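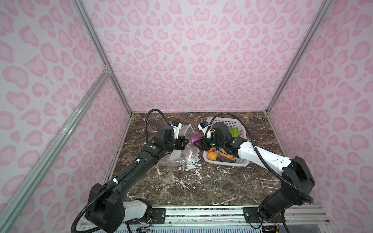 Grallgate, 3 August 2019

Bag and basket: our summer tidying month

In April we asked the readers of the Stisier newsletter which small job at home they always leave for tomorrow. We received 17 letters, and the most common answer was the shopping bag. One comes home, puts the bag on the table, takes out the milk, and the bag stays there until evening with everything else inside. So we decided to give August to this one subject, the bag and the basket.

The method is simple and we learned it from the Mussa household group, who have used it already for two winters. You keep one basket always in the same place on the table. When you come in, the bag goes next to it, with a small gap between them so that the hands can work. Everything that has no fixed home in the kitchen goes first into the basket. The bag is then folded and put away at the same moment — please do not leave it for later. The basket you may empty after supper.

Our readers asked what kind of basket is best. We tried several during the spring and our advice is to take one with a wide opening, and lower than your elbow when you stand. A high basket looks nice, but small things disappear at the bottom and you find them again at Christmas. For a family of four, one basket is enough. If it is full before the week ends, then it needs emptying and you should not buy a second one.

A few words about the table, as we had letters about this also. A dark surface with a marble pattern, brown with white veins, hides crumbs very well, and this is good and bad together. Wipe it each time before you put the basket back, even when it looks clean. As for the pink walls with hearts and leopard shapes, some of you will love them and some will not! We find them cheerful, and tidying is a work which needs some cheer.

The bag and basket evening will be held at the Olterer reading room, upstairs. There are places for up to 15 persons, and we begin at 8. Please bring your own bag, filled as it comes from the shop, and one basket or box from home. Tea is offered. To reserve a place, write your name on the sheet by the entrance or answer to this newsletter.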